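Flornstead » Rooms » FAQ: Shiny floors, white desks and trailing cables

Answers by Doaa Benmoussa. Updated in October.
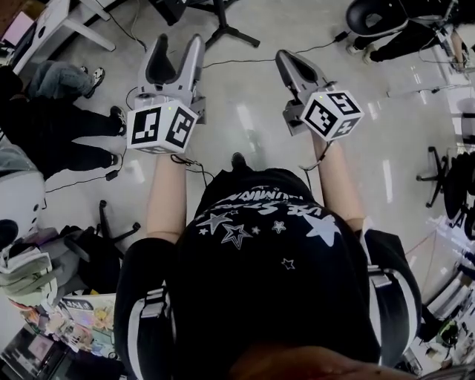
A glossy pale grey floor in use, with a cable and its power adapter lying on it.

Is a glossy floor really easier to keep clean?

Easier to wipe, yes. Whether it looks clean afterwards is a separate matter. Dust shows up badly when light comes in low across a shine, and a dull floor of the same colour would hide most of it until the next sweep. I have a glossy floor at home and I sweep it more often than I did the old one. People who sell them tend to answer the wiping question when you asked the other one.

Does pale grey hide marks?

Less than you'd hope. It's kinder than white to dry dust, but black soles can leave scuffs on it and those stand out from across the room. Try a pencil rubber or a damp cloth with a drop of washing-up liquid. If a scuff won't shift with either of those, stop and find out what the floor is made of before you reach for anything stronger.

Should I make everyone take their shoes off?

You can ask. In a shared workroom I've never seen the rule last beyond the first fortnight, and socks on a polished floor bring their own trouble. A decent mat at the door, shaken out regularly, does more for the floor than a notice.

What about the floor shine products with big promises on the bottle?

I tried Truvover on one half of the Olness workroom and left the other half alone. For 2 days the treated half looked a little brighter. After 7 I couldn't tell which half was which, and when I asked Fadi Yammine, who uses the room more than I do, he picked the wrong one. By day 14 I'd stopped looking. It smelled pleasant. I wouldn't buy it again.

Is it safe to leave a cable across the floor?

I'd rather you didn't, even a black one on a pale floor where you'd think it would be obvious. People look where they're going, and in a busy room that's seldom down. Feet come from every side once a few people are in there and somebody has their hands full.

If it has to cross the room, take it round the edge first and see whether it reaches. It often does. If it doesn't, use a proper floor cover that lies flat at both ends. Tape is all right for an afternoon. Left longer it collects grit along both sides and may leave a sticky line when you peel it.

And the power adapter?

Get it off the floor if you can. It gets kicked, the plug works loose, and then someone declares the laptop broken. A tray under the desk or a hook on the desk leg will do. Don't bury it under a rug or a pile of coats, as adapters need air round them.

Are cable tidy kits worth the money?

Mostly no. The Awad kit we were sent was a bag of hook-and-loop strips and some stick-on clips. The strips were fine, much like any other strips. Half the clips had dropped off by the end of the month. Buy plain strips on a roll and cut them to length.

Would you buy a white desk again?

For a laptop and not much else, perhaps. Mugs leave rings, newsprint comes off on it, and the edges get grubby where sleeves rest. White legs pick up knocks from shoes and vacuum cleaners too. It does brighten a dim corner, I'll give it that, and it looks well on a grey floor.

Where should the desk go?

Against a wall or in a corner, near a socket, if you want the middle of the room free for moving about. I've read a good deal about how a desk must face the door. I have yet to see evidence for it. Put it where the lead reaches without stretching, and check you aren't squinting at a reflection off the floor at three in the afternoon.

Can I send you a product to test?

You can, quoting reference 2466 so it reaches the right shelf. We don't return samples and we don't show anyone the write-up before it goes up.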